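4. Sorting loose parts from a bin

The Tannous sheet says to tip everything out on the table and sort from there. I wouldn't. Small pieces roll, and you'll spend longer on the floor than you saved.

1. Put the bin on a flat surface, long side towards you.
2. Take the large pieces first, one at a time.
3. Hold long plastic pieces near the middle. The sheet says "by either end", which is fine until they swing.
4. Lay each piece down flat, raised edges up. 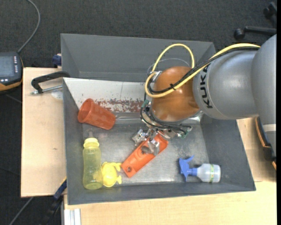
5. Sort by shape before you sort by colour. Colour is quicker, but two different parts can share one, and the parts list doesn't warn you.
6. Check each piece against the list before it goes in a tray.

Note: the list gives 364 parts to a full set. Omar Yammine and I have yet to agree on that total - count your own.

Caution: don't fill a tray past 20 pieces, whatever the lid claims. Scuffs on the bin floor are harmless, but wipe out any grit.

7. Write the tray number on the list. The "self-sorting" labels from Zatov are optional, and I can't say they sort anything.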